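Chapter 4
Watching a Robot Learn to Grasp

In this chapter
What a demonstration is, and what a robot gets out of one
Approach, grasp, carry, place, release
Why the size and shape of a part matter so much
How to take notes on a lab visit

Before you read
Pick up a pen from your desk with your thumb and one finger. Set it down. Now do it again with your eyes closed. What did you know the first time that you had to find out by touch the second time? Keep your answer handy, as we will come back to it in Section 4.3.

A morning at Gusedex

Most of what you have learned so far in this book can be done with paper and a calculator. Chapter 4 is different. It is about hands, and the best way into it is to go and stand near a machine that is trying to use one. So we did! On 29 Jul 2025 two of the authors joined a group of students at the summer open day of Gusedex, a robotics lab that lets visitors watch its regular work and ask as many questions as they like.

Our host was Eugénie Masson, who runs the manipulation group. She started with no slides and no speech, which the students loved. She just said, "Come and look, and tell me what you think is hard." Everybody assumed the arm would be the hard part. It is the part that looks impressive, after all, with its big smooth joints swinging over the table. But the arm in a lab like this can usually get its gripper to a chosen point very reliably. The trouble starts in the last inch.

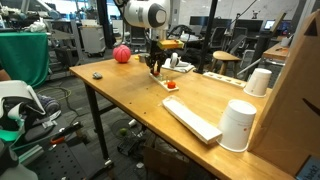 Valentin Leblanc, one of the students, asked why anyone would teach a robot with toys and household odds and ends when factories are full of real parts. Masson had clearly heard the question before and was delighted to hear it again. A peg is a wonderful teacher, she said. It has one right place to go and plenty of wrong ones, it costs next to nothing, and if the robot drops it, you pick it up and carry on. The same skills show up later in jobs like fitting a bearing onto a shaft or plugging in a cable.

What counts as a demonstration

You already know the everyday meaning of the word: one person shows a thing and others watch. In robot learning it has a narrower meaning, and you will need it for the rest of the chapter.

Demonstration: one recorded performance of a task, from start to finish, that includes both what the robot's sensors measured and what the robot was told to do at each moment.

Notice the word "both." A video of somebody moving a peg is nice to have, but by itself it is missing half of the record. The robot also needs the commands that go with the pictures - how far to move, which way to turn, when to close the fingers.

Corentin Chauvin, an engineer in the group, told us that their current practice set holds 443 demonstrations of short tasks, and that a person guided the arm through every one of them. He thinks a set of 3000 would make a real difference. He also thinks it would make for a very long September. 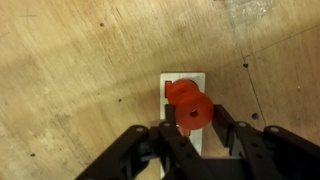 Chauvin suggested that we split each task into stages and write down one question for each. It worked so well that we have used his stages throughout the chapter.

Approach. Is the gripper lined up with the part before it gets close?
Grasp. Do the fingers meet the part where they can hold it firmly?
Carry. Does the part shift while the arm is moving?
Place. Is the part where it should be before the fingers let go?
Release. Can the fingers open without disturbing anything?

Try the list on the pen from the start of the chapter. You will probably find that you never think about release at all, and yet a sticky label on the pen would ruin it. Students at the open day found the same thing. Over 46 of them filled in a stage sheet, and release was the line most often left blank.

Parts with holes in them 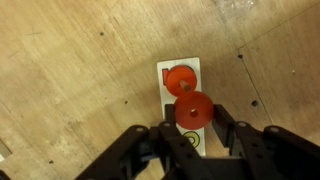 Putting a ring on a peg is a favorite exercise in Masson's group, and it makes a fine first example of what engineers call a tight-tolerance task. Two things have to agree, the center of the hole and the center of the peg, and the gripper has to leave enough room for both. Look at how the fingers hold the lower red disk from either side. The hole in the middle is left clear, so it stays in view of the camera at the wrist. A grip straight across the face would hide the one feature that matters most. We will work through the geometry of this in Section 4.2, starting with a perfectly round peg and then letting things get messier.

Clearance: the difference between the size of a hole and the size of the part that goes into it. Large clearance forgives small errors. Small clearance does not.

Pascal Marty, who teaches the course this book grew out of, likes to have his classes guess which is worse for a robot, being slightly off to one side or being slightly tilted. Make your own guess now and write it in the margin. The answer depends on the clearance, and on how far the peg has already gone in.

Keeping a visit notebook

If your class can arrange a visit of its own, please go! Bring a paper notebook and rule each page into two columns. Put what you saw on the left and what you think it means on the right. Jérémie Coste, one of our students, filled 78 lines this way in a single morning, and several of his right-hand entries turned out to be wrong. His left-hand entries were still useful to everyone, and you will find some of them in the exercises.

Words to know
demonstration, gripper, approach, grasp, release, clearance, tolerance

Section 4.1 begins with the gripper itself and the linkages that keep its fingers parallel as they close.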